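Search the boards
Search titles only
Advanced search

Potato dumplings falling apart in the water

flumetti
Wed 21 September
I've made potato dumplings three times this month and each batch has gone soft in the pot. Same recipe each time: a kilo of boiled potatoes, 200 grams of flour, one egg, salt. They look fine on the board. After a few minutes in the water the outsides turn to paste and I end up with cloudy soup. The potatoes are the yellow ones from the Kavby near me, the big bag. I boil them peeled and cut up, then mash with a bit of milk. What am I doing wrong?

varno
Leave out the milk. Also stop peeling them first. Boil them whole in the skins, drain, let them steam dry in the colander, then peel. You are putting water into the dough twice.

Muireann McGrath
Agree on the milk. I'd go further and bake them. An hour in the oven on a tray, split them open while hot, scoop out, push through a ricer. My mother-in-law boiled hers and they were good, but she had the same farm potatoes every year and knew how much flour they took. With store potatoes you don't know what you're getting.

varno
Baking is a lot of gas for a pan of dumplings. Boiled in the skin works fine if you let them dry. I've done it that way for 29 years.

Muireann McGrath
I do a tray of something else at the same time so it doesn't bother me. Beets usually.

odalaigh_k
Nobody has mentioned the flour. 200 g to a kilo is low if the potatoes are waxy, and the yellow ones in the big bag are waxy. Try floury ones and keep the flour where it is, or go up to 250 with what you have. And cook one dumpling as a test before you shape the rest. If it breaks up, work in another spoonful. 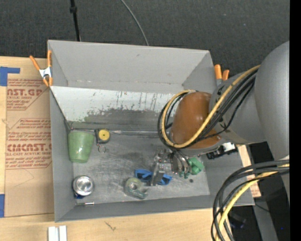 Gray bin on the table, arm over it

varno
More flour makes them heavy. I would sooner change the potato than go to 250. A spoon of potato starch does the job and you can't taste it.

odalaigh_k
You can feel it though. Starch makes them rubbery once they cool, and we always have leftovers for frying. The Ó Dálaigh side of the family would send them back.

varno
Then we disagree. Mine fry up well, in butter, with onions.

flumetti
Thanks all. So no milk, skins on, floury potatoes. Does the egg stay in? I've seen recipes both ways. And how hard should the water be boiling? I've had it on full.

Muireann McGrath
Egg stays for now. Take it out when you've got the hang of it, if you want them lighter.
Full boil is probably half your trouble. Bring it up, salt it, drop them in, then turn it down until the surface barely moves. Don't crowd the pot. I do 5 at a time in my wide one. When they float give them 2 more minutes and lift them out with a slotted spoon.

odalaigh_k
Yes to the low simmer. Shape them and cook them right away too. The dough gets wetter as it stands, and if you leave it while you make the sauce you'll be adding flour again.

flumetti
I did leave it. I was doing the gravy first. Will try again on Sunday with the floury ones and boil them whole. No oven this time, it's still too warm in the kitchen. Maybe in October.

varno
Good. Make the gravy the day before.

Muireann McGrath
Or make it while the potatoes are drying. Gravy made the day before always needs thinning.

flumetti
How long do they need in the colander?

varno
Until they stop steaming. Ten minutes, give or take. Put a cloth over them, not a lid.

odalaigh_k
No cloth. It holds the steam in.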